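Teaching an Arm to Look Inside a PC: Perard Project Report

Charoen Nuchit and Njoroge Nyanda, Robotics Workshop, spring term
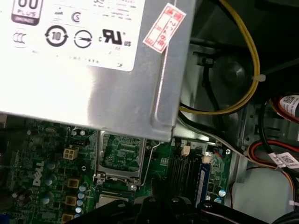 PROJECT REPORTS

We called our project Perard, after a long list of worse names, and the goal was to get a robot arm to help take apart old desktop computers. We picked computers because the school was clearing out a storage room, and because every one of us in the workshop likes opening things up. By May we had an arm that could find its way to parts inside a Dell desktop using only the small camera mounted by its gripper. We're really happy with that!

What we wanted to do

Our first plan was far too big. We wanted the arm to open the case, unplug everything, pull the memory and sort the parts into bins. Our teacher read the plan on a Monday and asked which of those steps we could test by Friday. So we cut it down to one question: can the arm move to a named part and stop above it without touching anything else?

The parts we chose were the CPU socket, the memory module and the heatsink. The socket turned out to be a great starting point. With no processor in it, the metal retention frame makes a bright square against the green board, and the lever curving along the right side tells you which way the board is turned. The blue memory module was the next easiest (blue on green is not as bad as we feared). The black heatsink was the hard one. The chassis is dark inside, the gripper is black too, and our program kept mixing them up.

How it works

The camera rides along with the gripper, so whatever the gripper gets close to, the camera gets close to as well. We saved pictures while driving the arm by hand, then drew boxes on 909 of them. Njoroge did most of the boxes and would like that written down. Charoen wrote Worska, our labeling and training script, which started as a few lines in one file and is now long enough that we had to learn how to split code up properly.

After training, the program picks the part we type in, works out how far it is from the point between the fingers, and moves the arm a small step. Then it looks again. We tried one big move at first and it was scary to watch, so small steps it is.

Things that went wrong

Cables! We had planned around the board and forgotten how much of a PC is wire. The yellow and black power wires loop down near the fan, and there is another bundle of red, black and orange ones on the same side. We added a "keep out" zone on the right half of the case and the arm now comes in from the other direction.

The power supply was the second surprise. It hangs over part of the board, and the metal casing throws light straight back at the camera. We moved our lamp lower, which helped. The labels gave us trouble too, since the program decided for a whole week that a white rating label was a connector.

Results

We ran 237 trials with the final version. The socket and the memory module were good enough that we started showing off to visitors. The heatsink got better after we added 30 extra pictures with the gripper close to it, but it still misses when the lamp is off.

Next term

We want to try the retention lever. Lifting it takes a sideways push and then an upward one, and we'd need softer fingertips for that. Charoen has already sketched a pair. We'd also like to test on a different brand of computer, to find out how much Perard has learned about PCs in general and how much it has just memorized this one. If your club has an old tower with the side panel off, we'd love to come over and try it.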